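This website uses cookies to remember your language and region. Accept all | Manage settings

Plisis Teaching Station – Operator Guide
Section 4: Recording a demonstration by remote control

4.1 Log in to the Dosmont console and select Teach, then Simulated Table.

4.2 Hold the hand controller still until the status light stops flashing. The arm will not follow your hand before this.

4.3 Set the speed limit to 80 per cent or lower. New operators should begin at 42 per cent.

4.4 Press Record. Bring the open gripper over the object to be moved and turn the wrist until a fingertip lies on either side of it. Objects of uneven shape should be held by their thickest part.

CAUTION: Do not squeeze the trigger fully in a single movement. The object may turn between the fingertips and the recording will have to be discarded.

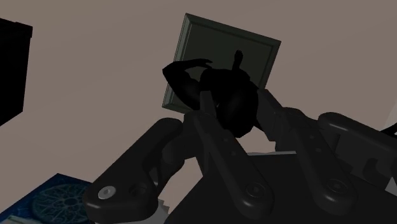

Gudrun Albers asks that operators leave a pause of 2 seconds before each lift, as the Oltmanns software uses the pause to separate one stage of the task from the next. Recordings made without it have to be divided by hand.

4.5 Lift slowly, carry the object to its target and release the trigger – do not drop the object from a height.

4.6 Press Stop. Mark the recording Keep or Discard before starting another.

NOTE: A recording that contains a mistake followed by a clean correction may be kept. Enter "corrected" in the remarks field.

4.7 Repeat from step 4.4 until 4 recordings have been marked Keep, then send them to the Florport server.

Last updated: January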